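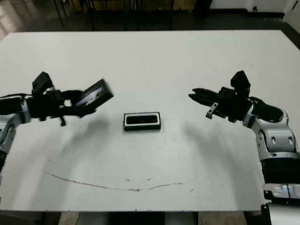

Ticket 2904: Walk-in cooler door gasket, sweating and ice at lower hinge corner
Customer: Hita Foods, receiving dock, cooler 7
Part: Rultum magnetic gasket, dart mount, gray, made to order
Opened by: Young-sook Jeon
Assigned to: Vivek Rawat, technical support
Priority: Normal
Status: Closed

Opened 2nd December

Customer message:
We replaced the gasket on the cooler 7 door in August with one ordered from you. It looked fine at first. For the past few weeks there has been water on the frame at the bottom hinge corner every morning, and now there is a ridge of ice on the threshold that we have to chip off. The door closes and the magnet grabs. The evaporator is also icing up more than it used to. We tried cleaning the gasket with dish soap and warm water and it made no difference. Is this a bad gasket or did we install it wrong? We have the same gasket on coolers 3 and 4 and no trouble with those.
Young-sook Jeon, Hita Foods

Reply, Vivek Rawat:
Thanks for the details. Before I call it a bad part I need a few checks from you.

Close the door on a strip of paper and pull it out slowly. Do this every few inches all the way around, including the corners. Write down where it slides out with no drag.

Turn off the lights in the cooler, close the door with somebody inside holding a flashlight, and look from the outside for light along the bottom and the hinge side. Check that the inside release works before anybody goes in.

Measure the gasket from outside corner to outside corner, both widths and both heights, and both diagonals. Measure it on the door. Do not pull it off yet.

Tell me if the frame heater is warm to the touch near the bottom corner. It should be slightly warm compared to the wall panel next to it.

Customer reply:
Paper test: good drag at the top, latch side and most of the bottom. No drag on the hinge side from the floor up to just below the lower hinge. The paper falls out by itself there.
Light test: thin line of light in the same place.
Measurements: widths match each other, heights match each other. One diagonal is longer than the other by a quarter inch.
Frame heater: warm on the latch side and top. I can't feel anything at the lower hinge corner but it is covered in ice so I am not sure.
Young-sook Jeon

Reply, Vivek Rawat:
The widths and heights match your order, so the gasket was cut and welded to the right size. The uneven diagonals mean either the door is out of square or the gasket was pushed into the retainer unevenly. A gap that is only on the hinge side, low down, usually points to hinge sag or a gasket that has rolled under itself.

Next steps:
1. Clear the ice off the threshold and the frame with warm water and a plastic scraper. Keep metal tools away from the magnet and the frame facing.
2. With the door open, run a finger down the inside lip of the gasket on the hinge side. Note if the lip is folded or flat anywhere.
3. Lift the door by the handle while it is open halfway. Any up and down play at the hinge is worth knowing about.
4. Check the frame heater again once the corner is clear and dry.

Please do not add petroleum jelly or silicone spray yet. It can hide a gap for a day or two and then we are back where we started.

Customer reply:
Ice is cleared. The lip is folded inward for a length of maybe a hand and a half, right where the paper fell out. The door has a little play when I lift it. The heater at that corner is warm now that the ice is off, same as the other side.
One other thing, the sweep on the bottom of the door was adjusted by our maintenance contractor (Gashi) in the fall. I found the work slip. They lowered it because mice were getting in at the dock. It does drag on the threshold when the door swings.
Young-sook Jeon

Reply, Vivek Rawat:
The sweep is a useful find. If it is dragging, it pushes back on the door each time it closes, and with play in the lower hinge the corner gets held off the frame. The gasket lip gets rubbed sideways and folds. I would do these in order:

Raise the sweep until it just touches the threshold with the door closed. It should clear during the swing.

Tighten the lower hinge screws. If they spin without biting, stop there and let me know. The hinge plate may need longer screws or a new backing.

Pull the folded section out of the retainer, only as far as you need, and heat it gently with a hair dryer on low. Keep the dryer moving. When the vinyl is soft, shape the lip straight by hand and press the dart back in starting from the corner. Work toward the middle so the slack ends up there. Most gaskets get pushed in from the middle out, and then the corner is the part that ends up stretched.

Leave the door closed for a few hours if the dock schedule allows it, then repeat the paper test.

Customer reply:
Sweep is raised. Two of the hinge screws were loose and they tightened fine. I reshaped the lip and we left the door shut overnight. Paper now drags everywhere, a little lighter at the bottom hinge corner than the rest. No light showing. No water on the frame this morning.
Do we still need a replacement gasket?
Young-sook Jeon

Reply, Vivek Rawat:
Not at this point. Light drag is acceptable as long as it is even. The vinyl may keep settling for another week. If water comes back in the same spot with the hinge tight, send me the diagonals again and we will look at the door itself – a quarter inch is on the edge of what a gasket can make up for.

I added a note to your account that cooler 7 has a lowered sweep history. Coolers 3 and 4 have the same door, so ask Gashi if those sweeps were moved too.

Customer reply, one week later:
Still dry. Evaporator has cleared up and is back to its normal defrost. Cooler 4's sweep had also been lowered, we raised it. Cooler 3 was never touched. You can close this.
Young-sook Jeon

Internal note, Vivek Rawat:
No part shipped. Cause: door sweep set too low plus loose lower hinge, gasket lip folded. Install sheet for the dart mount gaskets does not mention starting at the corners. Asked for that line to be added at the next reprint.
Closed.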